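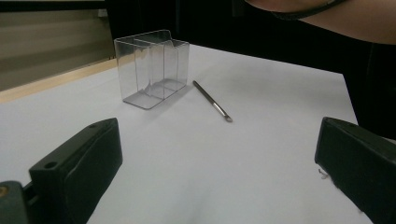

The clear box and the metal tool on the white table, seen from the gripper.

Print this post | E-mail this post

Home Posts Notes Reading Contact

Blog > Manipulation > Clear objects

Clear plastic, wrist cameras, and a result I didn't expect to keep

I've spent most of September on one question: how much of our trouble with clear objects comes from the policy, and how much comes from the data we feed it. I have an answer I mostly trust now, so I'm writing it down before I forget how I got there.

Some background for people who don't read this blog often. We train small policies from hand-held gripper demonstrations. A person holds the gripper, does the task, and the wrist camera records it. The task here is short. There is a clear divided box standing on the table and a thin metal tool lying next to it. Pick up the tool, put it in the box, let go.

With an opaque box the policy does this well. With the clear one it used to miss in a very regular way. It would bring the tool in at the right height and then come down on the divider, or just outside the near wall. The white table shows through the lower part of the box and the dark background shows through the upper part, so the strongest line inside the box is often the back edge of the table. Pichit Suksawat said early on that the network was probably aiming at that line. I didn't believe him and spent a week on the learning rate.

What we tried

The method is one I've been calling Plestness in my notes, and the name has stuck in the code. It has two parts.

First, every demonstration begins with a slow pass. Before reaching for the tool, the person moves the gripper a few inches left and right with the fingers open. The highlights on the rims and the vertical edges shift differently from the background when the camera moves. One still view doesn't give you much to separate them. A short sweep gives you quite a lot.

Second, we keep 12 views from that pass as extra input for the rest of the task. Before this the policy saw only the last two views. Nuanchan Chaimongkol wrote the part that picks which ones to keep. It spreads them out by camera position, so if someone pauses in the middle of the sweep you don't end up with a dozen copies of the same view.

Nothing else changed. Same network, same number of training steps, same gripper.

The comparison

Both versions were trained on the same set, nearly 4,000 demonstrations, with the sweep included in all of them. The baseline could see the sweep during training but had no memory of it once the reach started. I think that's the fair way to do it. If I had cut the sweep out of the baseline data, I'd have been testing two things at once.

Each version then got 25 trials with the clear box, moved to a new spot each time. The baseline placed the tool in 10 of them. The Plestness version placed it in all but four. On the opaque box the two were close enough that I wouldn't claim a difference.

Twenty-five trials is not many. I'd like to run it again with a different box before anyone quotes the numbers. Still, the kind of failure changed too, and that matters more to me than the totals. The misses on the near wall went away. The four that were left were all bad grasps, with the tool turning between the fingers on the way up.

Things that didn't help

Adding fake reflections to the training images. It made the opaque box worse and left the clear one the same.

A depth model. The one we tried filled in the table behind the box as if the box weren't there.

Asking for a longer sweep. People got tired of it and started doing it badly, and the shorter one worked as well.

What's still open

The divider is the part I'm least sure of. It folds into a narrow channel down the middle, and I haven't checked whether the policy knows where that channel is or just aims for the bigger spaces. Putting the tool in the channel on purpose would be a good test. Pichit wants to try a darker table cover first, and he was right the last time.

I also need to sort out the thin tool. It's a hard thing to grasp flat off a table, and the wrist view of it gets worse the closer you come. Nuanchan has an idea about coming in at an angle to the shaft. She's going to collect a small set for that and I'll post the results when we have them.

Older: Notes on Hernov and gripper calibration

Print this post | E-mail this post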